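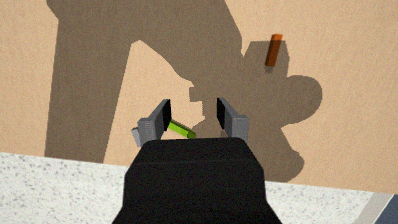
For three weeks I am writing the equipment list for our small project, and I want to put down my thinking before I forget why I chose each thing. Maybe it helps someone who also has a small budget and a boss who asks good questions.

The work is simple to explain. We want a robot arm to sort small wooden blocks on a table, first in simulation, then on a real bench in our room in Jurville. The simulation part already goes on. I have the gripper, two colored blocks, a wrist view and a tabletop, and I can run it all evening on the computer I already own. So the question was never "can we start". The question was how much to buy, and when.

My first list was too long. I wrote it in one night with much enthusiasm, and it had an arm, two grippers, a depth camera, a second camera, a new workstation, an aluminum table and a box of spare fingers. Then I sent it to Nazanin Golestani, who keeps the budget for our group, and she answered with one line: "Which of these do you need in July?" I looked at the list again and I could defend only four items.

So I made it again, and this time I put every item in one of two columns, "needed for the first real pick" and "can wait".

The arm is needed, of course. I had two quotes. The one from Brannigan was lower, but the controller was separate and the cable to the controller was separate too, and after I added everything the difference was very small. The one from Irnow came with the controller, and they lend you an arm if yours must go for repair. I asked both companies the same questions by e-mail, in the same order, and I recommend this to everybody. When the answers are side by side you see quickly who read your message.

The gripper was the hard part. In simulation I use one with two fingers and dark pads on the inner faces, and it opens quite wide. I wanted the real one to be close to this, because otherwise the things I learn on the screen do not move well to the bench. A gripper like this was quoted to me at 2,099 dollars. There is a cheaper type with a shorter opening, but our blocks are long and thin, and they do not always lie in a good direction. When a block lies diagonal between the fingers, you want some extra room, or you must turn the wrist first, and then the program gets longer. I stayed with the wide one. It hurts a little, but I would pay the same money in hours.

Spare pads cost 80 dollars for a set. I put one set in the first column and Nazanin did not complain.

Now the lights. I did not have lighting in my first list at all, and this was a real mistake. In the simulation the light comes hard from one side and the arm throws a very big shadow over the table. The orange block can be bright at one end and dark brown for the rest of its length, with a sharp line between. For a person it is still one orange block. For my color threshold it was two things, and one of them was not orange. I spent two evenings on the code before I understood that I should also think about lamps. It is good to meet this problem in a place where moving the lamp is free - on the real bench I would probably have ordered a better camera and been disappointed.

So there are now two soft lamps with stands in the first column, and the depth camera went to the second. A plain camera on the wrist is enough to begin.

The table I will not buy. We have an old heavy desk from the Grulside office and it does not shake when I lean on it. I will screw a plate on the top for the base of the arm. If the desk is bad, I will know in the first week, and the aluminum table is waiting in the second column.

The workstation also waits. My computer is slow with many copies of the simulation at the same time, but with one copy it is fine, and I look at every run with my own eyes anyway at this stage.

What I left in reserve is 1,000 dollars, with no name on it. In my last job we had no reserve, and when a connector broke we had to write a request and wait for the signature, and the arm stood there under a plastic cover. I asked for this money directly and explained it with this story, and it was accepted faster than the gripper.

Still open: the emergency stop (one button or two, the desk is near the door), and who pays the shipping if we return something. I wrote to Irnow about both and wait for the answer. When the order is out I will post the full list with the final prices.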